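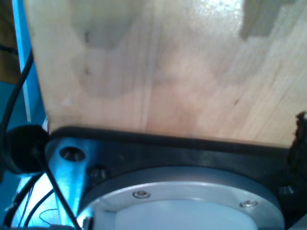
Home Ask Topics Crafts & Kids Members Search

Printing dinosaur coloring pages at home without the ink soaking through or smearing?

Corinne Castellanos
July 8, 2023

Hi all! My son turned five in April and has gone completely dinosaur crazy, so we've been printing coloring pages like there's no tomorrow. He loves them (the long-necked ones especially, he gives every single one a name) and I love that he'll sit still for half an hour! Two problems though. First, when he uses watercolor the black outlines bleed and the whole triceratops goes gray. Second, markers go straight through the paper and onto the table. We have a plain inkjet and the cheapest copy paper from the store in Skurville.

I'd also like to make a little book of them for his cousin, 14 pages or so, stapled down the middle. Is there an easy way to do that with pages that all come as separate full-size pictures? Thank you!!

3 shares 6 comments

tredden_mom

Oh, this is my favorite subject! We went through the very same thing with horses and then with trucks.

The bleeding is your ink. Most home inkjets use a black that dissolves in water, so the minute a wet brush goes over the line it runs. A laser printer fixes it completely, because toner is basically melted plastic and water just rolls over it. You don't have to buy one! Our library lets you print on theirs, and a copy shop will do it too: print one clean set at home, take it in and have it photocopied. A photocopy is toner, same as laser. I do a stack of 30 at a time and keep them in a folder, and that lasts us for weeks.

If you want to stay with the inkjet, look at the printer's manual or the cartridge box for the word "pigment." Some machines use pigment ink for black and dye for the colors, and pigment black holds up much better. Then go into the print settings and make sure it's printing in black only, otherwise it may mix the black out of the colors and you're back to gray triceratops. Let the pages sit overnight before he paints.

For paper, get cardstock or a heavier drawing paper. 65 lb cardstock goes through our printer fine if I feed it a few sheets at a time from the rear tray. Check what yours will take, some of them hate thick paper. It still buckles a bit with watercolor, so I tape all four edges down with painter's tape and show the kids how to dab the brush on a rag first. Markers don't go through it unless someone really scrubs at one spot (my youngest and his red volcanoes!).

Have so much fun with this age. Ours drew purple spots on everything and I kept every one.

22 people found this helpful

Okoro

just use crayons. no bleed, nothing on the table, cheap paper works fine. or colored pencils

4 people found this helpful

Tranberg

Great advice on the ink already, so I'll take the book part, which I've done for three nieces now!

You want what's called booklet printing. Put all your pictures into one document, one picture per page, and save it as a PDF. Open that in a PDF reader and look in the print window for "Booklet." It puts two pages side by side on each sheet and shuffles the order so that it comes out right when you fold the stack in half. Choose both sides if your printer can flip the page, or front sides first and then back sides if it can't. Do one test sheet before the whole thing, I've had half a book of upside-down stegosauruses.

A folded booklet always comes in fours, so your 14 pages will turn into 16. Make the first one a cover with the cousin's name in big hollow letters to color in, and leave the last one blank for his own dinosaur. That makes four sheets of paper, folded.

One catch! If you print on both sides, markers become a problem again, even on better paper. So for little kids I print on one side only, don't fold at all, and punch two holes down the left edge and tie it with yarn. You get big pictures that way too, and half-size pages can be awfully fiddly for a five-year-old. Any picture he's proudest of can come out and go on the fridge.

If you do staple, a normal stapler won't reach the fold. Open it up over a piece of corrugated cardboard, push the staples down through the fold from the outside, then lift it off and bend the legs flat with a spoon. Works every time.

Would love to hear how the cousin likes it!

17 people found this helpful

455 views Share Follow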